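ロボットはどうやって「つかみ方」をおぼえるのか

対象:小学校高学年から
文:ヒダヤ・チョン(コボリ科学読み物 編集室)

1 プログラムだけではむずかしい理由

工場のロボットは、決まった場所にある決まった部品を、決まった動きで運びます。動きはすべて数字で指定されています。「右へ何センチ、下へ何センチ、指をとじる」という命令の列です。部品の位置がずれなければ、この方法でうまくいきます。

家の中ではそうはいきません。くつは毎回ちがう向きでぬがれます。ぬいぐるみは押すと形が変わります。本は重なり方によって、持てる場所が変わります。すべての場合を人間が数字で書き出そうとすると、命令の数はすぐに手に負えなくなります。

そこで使われるのが「学習」という方法です。人間が手本をたくさん見せ、コンピューターがその中から規則を見つけます。規則を見つけるための計算のしくみを「学習モデル」、手本を集めたものを「データセット」とよびます。この文章では、データセットを作る作業について説明します。

2 手で持つグリッパー

ものをつかむロボットの手を「グリッパー」といいます。多くのグリッパーには指が二本あります。人間の手より単純ですが、はさむ、持ち上げる、置くという動作はできます。

手本を集めるとき、ロボットの腕はなくてもかまいません。グリッパーと同じような指を持つ道具を人間が手に持ち、ものをつかみます。道具にはカメラがついていて、指の先で起きていることを記録します。ロボットにも同じ位置にカメラをつけておけば、人間が集めた映像とロボットが見る映像は、よくにたものになります。

この「にている」という点が大切です。人間の目の高さからとった映像では、手元がうでにかくれたり、ものの大きさがちがって見えたりします。ロボットが後で見る景色と、手本の景色は、できるだけそろえておきます。
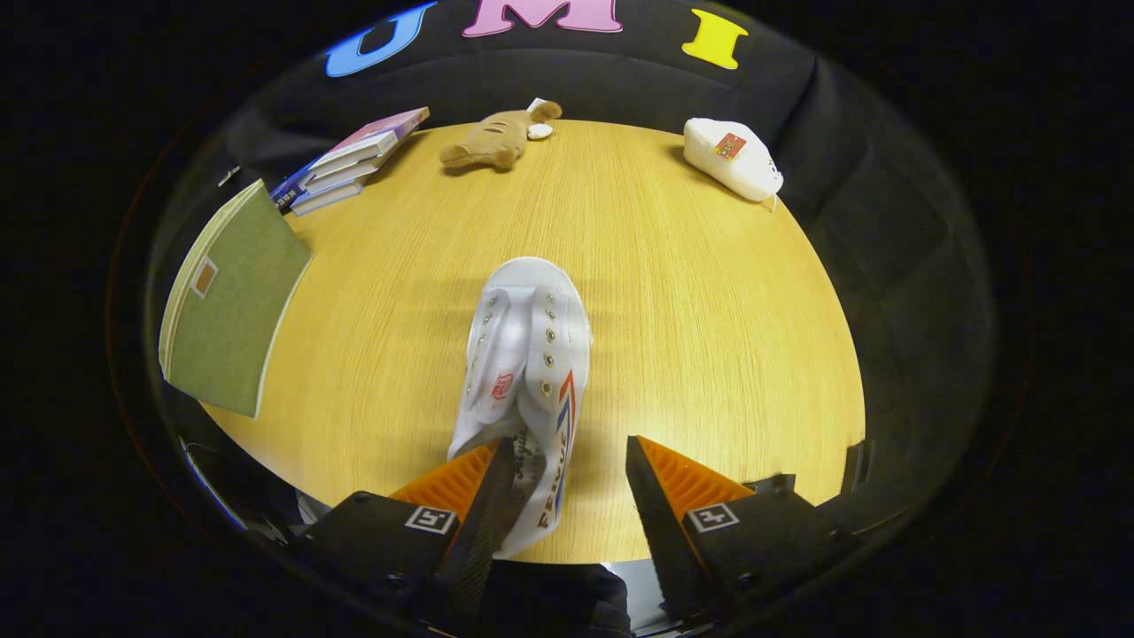
図1 手持ちグリッパーのカメラから見た作業台。二本の指の間に白いスニーカーがある。

図1の指の内側には、オレンジ色のパッドがあります。表面にはひだが重なっています。かたい板でくつをはさむと、ふれる場所が少なく、すべりやすくなります。やわらかい材料は相手の形に合わせて変形するので、ふれる面積がふえます。

指の外側にある白黒の四角いもようは「マーカー」です。コンピューターは画像の中からこのもようをさがし、位置と大きさを計算します。左右のマーカーの位置がわかれば、指がどれだけ開いているかもわかります。

映像が丸いのは、魚眼レンズを通して見ているからです。魚眼レンズは広い範囲を一度にうつします。まっすぐな線が曲がって見えるという欠点はありますが、つかむものとまわりのものを同時に記録できます。曲がり方はあらかじめ測っておき、計算のときに使います。

3 一回分の手本

手本の一回分を「エピソード」とよびます。ハヴォフ実験室で使われている手順書では、くつのエピソードは次の順に進みます。

(1)作業台にものを置く。
(2)グリッパーを開き、始めの位置に持っていく。
(3)記録を始める。
(4)くつに近づき、指をとじる。
(5)くつを持ち上げ、決められた場所に置く。
(6)指を開き、グリッパーをはなす。
(7)記録を止める。

エピソードが一つ終わると、くつの向きや場所を変えて、もう一度行います。毎回同じ置き方をすると、学習モデルはその置き方しかおぼえません。先が右を向いたくつだけで練習したモデルは、左を向いたくつの前で止まってしまうことがあります。

まわりに置くものも変えます。本、ノート、ぬいぐるみなど、くつとは関係のないものを台の上に残しておきます。こうすると、モデルは「台の上にあるもの」と「つかむべきもの」を区別する必要が出てきます。

動かす速さにも注意します。速すぎると映像がぶれ、マーカーが読み取れません。おそすぎると、一日に集められるエピソードの数がへります。実験室の記録担当、ナワル・フィラリさんは、新しく参加する人に、まず8回の練習をしてもらいます。この8回はデータセットに入れません。

4 どれくらい必要か

必要な数は、作業のむずかしさで変わります。ハヴォフ実験室のくつの課題では、最初の目標を500エピソードとしました。使ったくつは21足です。色、大きさ、ひものあるなしがちがうものを選びました。

500エピソードで学習したモデルは、集めるときに使ったくつならつかめるようになりました。見たことのないくつでは失敗が目立ちました。とくに、やわらかい布のくつは、はさむとへこむため、指のとじ方が足りなくなりました。そこで布のくつをふやし、全体で3,000エピソードまで集めました。

数だけをふやしても、同じような手本ばかりでは効果が小さくなります。どの種類が足りないかを表にまとめ、足りないところから集めます。

5 使えない手本を取りのぞく

集めた手本は、そのまま全部使うわけではありません。ティルタ・ワッティメナさんのグループは、記録を一つずつ再生して確かめます。取りのぞくのは次のような場合です。

・記録を始める前に動き出している
・マーカーが長い時間かくれている
・最後まで置かずに記録が終わっている
・カメラの前を人の手が横切っている

くつを一度つかみそこね、つかみ直したエピソードは、別の箱に分けます。失敗からの立て直し方を教える手本として使えるためです。ただし、つかみそこねの多い手本をまぜすぎると、モデルもそのむだな動きをまねします。まぜる割合は実験をして決めます。

6 学習のあとのテスト

学習が終わったら、ロボットの腕にグリッパーをつけてテストします。テストには、データセットに入っていないくつを使います。同じくつでテストすると、規則を身につけたのか、見た場面をおぼえただけなのかを区別できません。

失敗したときは、そのときの映像を見て、にた場面の手本をさがします。手本がなければ、その場面を集める作業にもどります。

ことばの説明

グリッパー:ものをはさんで持つための機械の手。
学習モデル:手本から規則を見つけ、次の動きを計算するしくみ。
データセット:学習に使う手本を整理して集めたもの。
エピソード:始めから終わりまでの手本一回分。
マーカー:コンピューターが位置を見つけるためのもよう。
魚眼レンズ:とても広い範囲をうつすレンズ。

やってみよう

わりばしを二本使い、消しゴム、丸めたハンカチ、えんぴつを一つずつ持ち上げてください。次に、わりばしの先に輪ゴムをまいて、同じことをします。持ち上げられた回数を表に書き、輪ゴムのあるときとないときをくらべます。消しゴムの向きを変えたときの結果も、別の行に書いておきましょう。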